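The Long Wait at Window 3

By L. Aebischer
Aug 20, 2025

My permission to work in this country arrived in a plain envelope, between a pizza flyer and a reminder from the dentist. It was valid for 21 days.

I should explain that it had been valid for a year when it was printed. The rest of the year had gone by while the card traveled from one desk to another inside the same building, a four-story block in Elwood with a fountain out front that doesn't run. I know the building well. I could draw you the ceiling tiles.

I came to Elwood to translate technical manuals for a company called Plullotar, which makes parts for other companies that make parts. The job offer took one phone call. The apartment took a weekend. The residence permit has so far taken two winters, and I have come to think of it as a relative who keeps promising to visit.

The process begins with a form. The form asks for every address at which you have lived, in order, with dates, and gives you four lines to do it. I have moved 10 times. I wrote very small. A clerk looked at my tiny handwriting, sighed, and handed me a second form, identical to the first, on which I was to continue. The second form had to be signed separately. It also needed its own photograph, so that the office could be sure the person who ran out of space was the same person who had run out of space.

Then you get a number. Mine, on my first proper visit, was 152. The screen on the wall said 9. I had brought a sandwich, which the woman next to me regarded with pity. She had brought a folding stool, a thermos, and a novel with a cracked spine, and she was already on the last third of it. She was a nurse, she told me. She had been a nurse for most of her adult life, in a hospital with a helipad. In Elwood she was cleaning offices until her diploma was recognized, and her diploma could not be recognized until she had a permit, and her permit was stuck because her employer had described her as a cleaner and her file described her as a nurse.

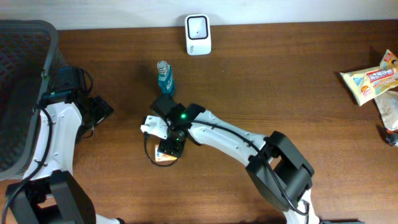 A bottle with a teal-blue label and a small white device on a wooden tabletop.

The law, as written, is quite generous about time. It gives the office a deadline to decide your case, and the deadline is short. It starts, however, only once your file is complete, and a file is complete when the office says so. Mine has been complete twice. In April it became incomplete again when my health insurance certificate, which had been fine on the day I handed it in, expired in the drawer. I brought a new one. They asked for the old one too, to show that there had been no gap.

While you wait, you may stay. This is stamped in your passport, in purple ink, and every official I have met treats the stamp as perfectly clear. Landlords do not. Neither do banks, or the man at the phone store who held it up to the light as if it might be a coupon. You may stay, but you should think hard about leaving, because coming back in on a purple stamp depends on the mood of the border. I have missed one wedding and one funeral this way. The funeral I watched on a laptop, with the sound dropping out during the hymns.

Changing jobs is its own adventure. The permit is tied to the employer, so if the employer is cheap, rude, or slow to pay, you are tied to that as well. A cook I met in line had found a better kitchen over in Katwood, twenty minutes away by bus, with actual days off. Switching would have meant a fresh application and a fresh number from the machine. He stayed where he was. His boss knew exactly why he stayed, and scheduled him accordingly.

I don't blame the clerks, or not much. There are 3 windows for foreigners' cases and I have never seen all of them open. The clerk at Window 3 has a cactus and a cough, and she once stayed past closing to find a page of mine that had been filed under my first name. She told me she handles more cases in a month than she used to handle in a season. Then she told me my photograph was too old. It had been new when I gave it to her.

Plullotar, to its credit, has written letters. The letters are added to the file. The file is now thick enough that it travels on a little cart, and I feel a certain pride when it rolls in.

I have applied for the next card already. You're supposed to apply before the old one runs out, and I had three weeks, so I went straight from the mailbox to the bus. The fountain was still off. I took the stairs, pulled a ticket, and found a seat by the radiator.

Comments

katwood_commuter
Window 3 with the cactus!! She's the good one. If you get Window 1, go home and try again.

Marrowfat
My husband's card came already expired. We framed it.

tilde_77
You can ask for a written confirmation that your file is complete. They don't offer it, you have to ask. Saved me the second round of insurance papers.

oldelwood
That fountain hasn't worked since they built it.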